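Speaker notes, "Can It Do the Chores Yet?", Forsberg hall, 23 minutes plus questions

Start with the vacuum hose at home. Mine came off its cuff in August and I fixed it on the stairs with a bag of groceries in one hand! Ask who's done the same. Then go to the slide. 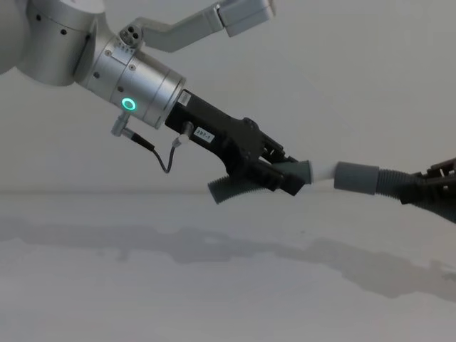 Dralgate wrote in after the last version of this talk: my shop pays people to put hoses together all day, and I'd take a slow machine tomorrow if it didn't need babysitting. Good point, read it out. Slow is fine for a shop. Babysitting isn't.

Now the fit. You and I wiggle a part until it goes (we don't even look). An arm has to get both ends lined up first, and a hose bends while you're doing it. 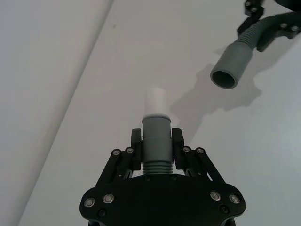
Connector in one gripper, hose end in the other.

Pause here, drink some water. Then the pick-up problem, because curved floppy stuff never lies the same way twice.
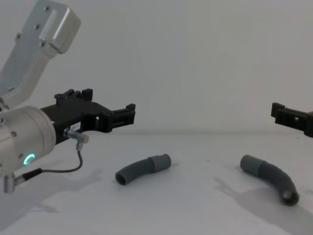

Stallodden asked whether it wouldn't be easier to redesign the hose. Maybe, yes! Dishwashers got us to change our plates, after all. But I've got a closet full of old hoses and I'm not buying new ones.

So, my own answer. Shop floor: for some jobs, yes.

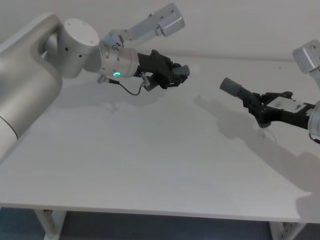

Home: I'd say not yet, and I'd love to be wrong. Skip the Delevent story if we're running late, and go straight to questions.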